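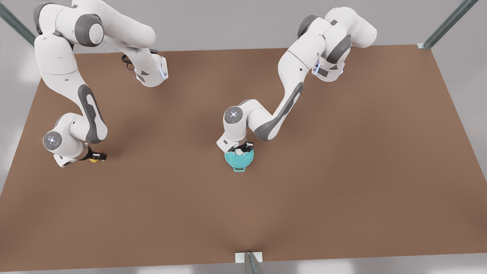

Sinum: un kit para programar dos brazos robóticos en la pantalla

Por la redacción de Kendivness – Enero
Categoría: Robótica y automatización / Productos explicados

Sinum es un programa de simulación para personas a partir de 8 años. Lo distribuye Ganport y cuesta 70 euros. La caja contiene un código de descarga y un cuaderno con seis lecciones. No contiene ningún robot: los brazos, la mesa y los objetos existen solo dentro del ordenador.

Qué es una simulación

Una simulación es un modelo hecho con números. El ordenador guarda la posición de cada objeto, su forma y su peso, y calcula qué ocurre cuando una pieza toca a otra. Después dibuja el resultado. Si un brazo simulado suelta un recipiente en el aire, el programa calcula la caída y el recipiente baja hasta la mesa.

El dibujo y el cálculo son dos tareas distintas. Sinum permite apagar el dibujo y dejar funcionando el cálculo, y así el ordenador trabaja más deprisa.

Las partes del brazo

Un brazo robótico se compone de eslabones y articulaciones. El eslabón es la parte rígida, como el antebrazo de una persona. La articulación es el punto donde el brazo gira, como el codo. En el extremo está la pinza, que en Sinum tiene dos dedos. Los dedos se abren y se cierran, y con eso basta para sujetar un objeto pequeño y amarillo o un recipiente de color turquesa con asa.

La derecha y la izquierda se nombran desde el punto de vista del robot. Si miras la mesa de frente, con el robot al otro lado, su brazo derecho queda a tu izquierda. Es la misma regla que se aplica cuando hablas con alguien cara a cara. El cuaderno usa siempre los lados del robot, y conviene recordarlo antes de escribir la primera orden.

Cómo se da una orden

El programa ofrece bloques de colores que se encajan uno debajo de otro. Cada bloque es una instrucción. Una secuencia corta para recoger un objeto tiene este aspecto:

1. Abrir la pinza.
2. Mover la pinza encima del objeto.
3. Bajar.
4. Cerrar la pinza.
5. Subir.

El orden importa. Si se intercambian los pasos 3 y 4, la pinza se cierra en el aire y baja con los dedos juntos. El programa no corrige el error – ejecuta lo que está escrito.

Cómo sabe el robot dónde está la tapa

En la cuarta lección hay que localizar una tapa redonda de color turquesa con un pomo blanco en el centro. Para ello se elige una vista cercana a la pinza. El ordenador recibe una imagen formada por muchos puntos de color, llamados píxeles, y busca los que son turquesa. Luego calcula el centro de ese grupo. 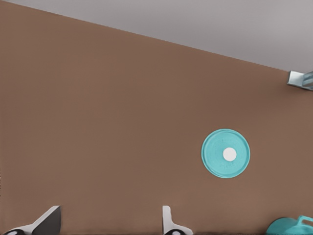 El método tiene un límite. Cuando hay un recipiente del mismo color que la tapa, el programa encuentra dos grupos de puntos y debe decidir cuál le interesa. La lección propone dos soluciones: buscar la forma más parecida a un círculo o buscar primero el pomo blanco. La segunda es más sencilla de programar. La primera sirve también para tapas sin pomo.

Una vez conocido el centro, falta saber cuánto debe avanzar la pinza. Sinum describe cada lugar con tres números: uno para la distancia a lo largo de la mesa, otro para la distancia a lo ancho y otro para la altura. Estos números se llaman coordenadas. Una tapa plana tiene una altura pequeña, de modo que un error en el tercer número puede hacer que los dedos choquen con la mesa.

Por qué se repite tantas veces

Un programa que acierta una vez puede haber tenido suerte. Por eso Sinum incluye un modo de repetición que cambia la posición de los objetos y ejecuta la misma secuencia hasta 1.000 veces. Al final muestra una tabla con los aciertos y los fallos. Cada fallo se puede abrir y ver paso a paso.

En nuestra prueba, el modo de repetición funcionó sin bloqueos, aunque en un portátil antiguo hubo que apagar el dibujo. La tabla es clara. El botón para guardarla está escondido en el segundo menú y costó encontrarlo. 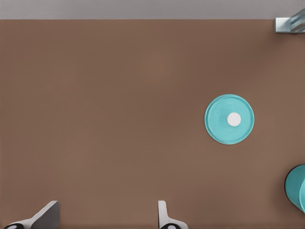
Krisztina Bozsik escribe que la tabla debería explicar también el motivo de cada fallo, porque sus alumnos veían la palabra «fallo» y cambiaban bloques al azar. Propone que el programa indique si la pinza llegó demasiado alta, demasiado baja o desviada hacia un lado. Ganport respondió a su mensaje que estudiará el cambio para la próxima versión.

Mientras tanto se puede hacer a mano. Se abre un fallo, se detiene la simulación antes de que la pinza se cierre y se comparan las coordenadas de la pinza con las del objeto. El número que más se diferencia suele señalar el bloque equivocado.

Qué se necesita

Un ordenador con ratón. Las tabletas no son compatibles. La conexión a internet solo hace falta para la descarga. Una persona adulta debe crear la cuenta. El cuaderno está en español y trae las soluciones en las últimas páginas.

Contacto | © Kendivness. Todos los derechos reservados | Volver arriba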